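The play kitchen food had been living in one big bin since we moved to Corkamura, and in November I finally sorted it. The bin held 12 quarts of plastic and felt and whatever else had fallen in. My two kids used it by dumping it on the floor, picking out what they wanted and leaving the rest. I was doing the same thing when I cleaned up, only in the other direction.

I started after lunch by tipping everything onto an old sheet. Anything cracked went in the trash. Anything that had been chewed by the dog went in the trash too. There was a set of Prenard cutting vegetables that are held together with velcro, and most of the halves no longer had a partner. I kept the carrot and the one good tomato. The rest went in a bag and I put the bag in the garage for a while in case the missing halves turned up under the couch. Two did.

Then I washed what was left. Hard plastic went in the sink with dish soap and warm water. If a piece has a hole in the bottom, squeeze it and see if water comes out. If it does, you will be squeezing it for a long time. I stood those on a rack overnight and turned them in the morning. Felt pieces got wiped with a damp cloth.

The next question was what to leave out. My sister-in-law sets up her kids' table with a few foods and one appliance, and they play with it longer than mine ever played with the full bin. So I decided on a small setup: one plate, something to drink from, a few foods, and an oven. Everything else would go in a drawer and get swapped in when they lost interest. I wanted a plain white top with nothing printed on it, so the food would be easy to see and easy to wipe up after.
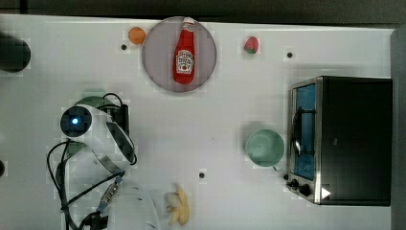
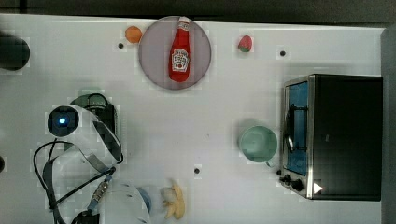
The ketchup bottle on the plate, the little orange ball, the strawberry and the toaster oven at the right are the kind of mix I mean. A few foods in different colors and room left over for moving them.

Ming-te Chuang wrote back after I sent out the first half of this post and said the plate should stay empty at the start. If there is already something on it, her youngest treats the meal as served and goes straight to eating. With a bare plate he cooks first. She also keeps the condiments apart from the fruit, in a cup of their own, and she thinks one squeeze bottle is plenty, given that it ends up on everything anyway.

I tried the bare plate for a week. My older one didn't care. The younger one did start by putting things in the oven, so I will give her that. The cup for condiments didn't last, as it was wanted for coffee.

A few notes on storage. The drawer is the shallow kind from Maihi and it has a divider down the middle. Fruit and vegetables go on the left, everything else on the right. I tried labels with pictures on them and they got peeled off the same day. Round foods roll to the back when you open the drawer fast, so I put a strip of shelf liner down. Bottles have to lie flat or the drawer won't close.

I swap things out when I notice they've stopped being touched. The strawberries have never come out of rotation. The fried egg went into the drawer the first week and was asked for by name, so it came back.

Cleanup at night takes a couple of minutes now. Food goes on the plate, the plate goes in the middle of the table, the oven door gets shut. I still have the old bin and I'm using it for train track.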